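Buy the spare parts before the second robot

3 Feb 2025

Every year in July our small lab in Merkberg writes its equipment budget, and every year I make the same complaint. We put nearly all the money into arms and almost none into the things around them.

A task such as handling a school bag looks cheap on paper. It needs two arms, a rail, a bag and a few books. Then come the small items: finger pads, cables, clips, screws, different floor covers. Last year we had 17 such orders, and only a few of them were planned.
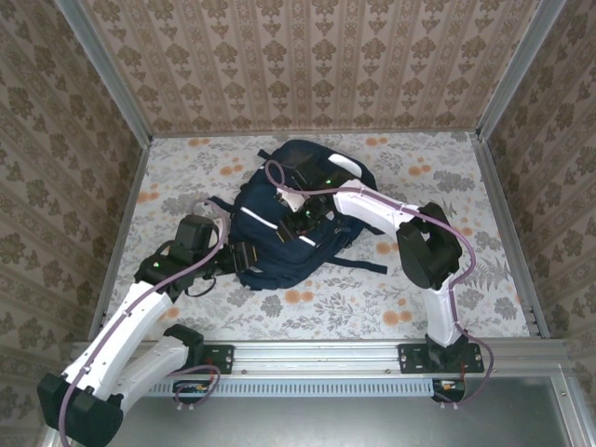
I propose that we keep 40 percent of the purchase price for this kind of spending, in a separate line which cannot be moved. My colleagues at the Haldane site think this is too much. They prefer to buy one more station and repair things when they fail. I understand this wish, but a station that waits three weeks for a part is still paid for, and it produces nothing.

Soft objects make the problem bigger. Cloth, zippers and straps pull on the fingers in ways that a box does not, so I would plan for more finger pads when bags are on the list.

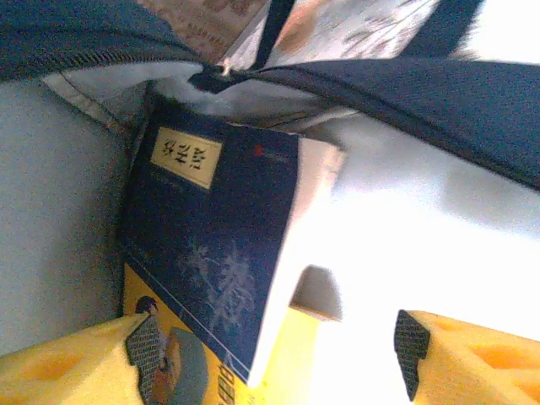
Ninby wrote to me that a fixed percentage is the wrong tool, that their own spare parts cost up to 50 dollars a month per station, and that they would sooner sign a service contract with Zadville and forget the matter. I have read that contract. It does not cover finger pads or cables, so the separate line stays in my proposal for July.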